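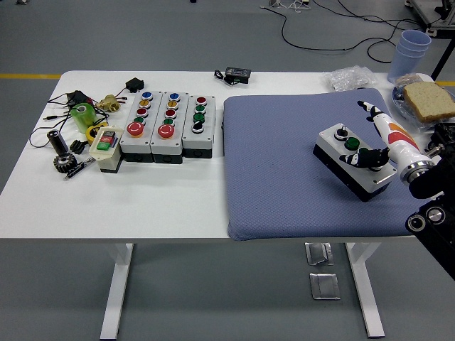

Does the 234 still stop at Bimstead station after the timetable change? It stops there until 7 in the evening, and after that it runs straight through to Parine.

Thodoris Pappas wrote on May 7, 2021:
> The new leaflet shows the 234 missing out
> Bimstead station, but the board at the Ereck
> end says it calls there. Which is right?
> Also, has the council said anything more
> about the queues in the bus hall?

The leaflet only prints the evening table on that side, so both are right in their way. I rang Koutsoukos Coaches and they say a corrected one will be out before September. They printed 600 of the old ones and mean to use them up first – I asked them not to.

Evening passengers for the station should get off at Mill Lane and walk back. It took me four minutes.

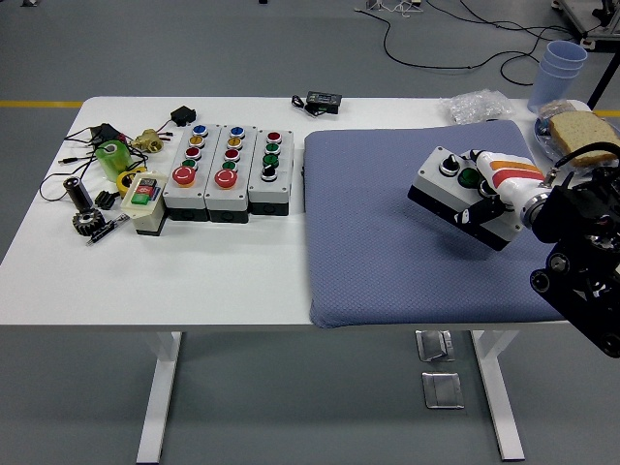 The council's reply on the bus hall came last week. They want metal barriers at both stands, which I think will be a nuisance for anyone with a pushchair or a wheelchair. People at stand 2 mostly queue well enough until the Parine bus comes in, and then the two queues run into each other. A yellow line on a grey floor is easy to see and would do the job between the stands. I have put that to them in writing.

Comments on the barriers go to the transport office, quoting reference 40. Please copy the list in.

Margaret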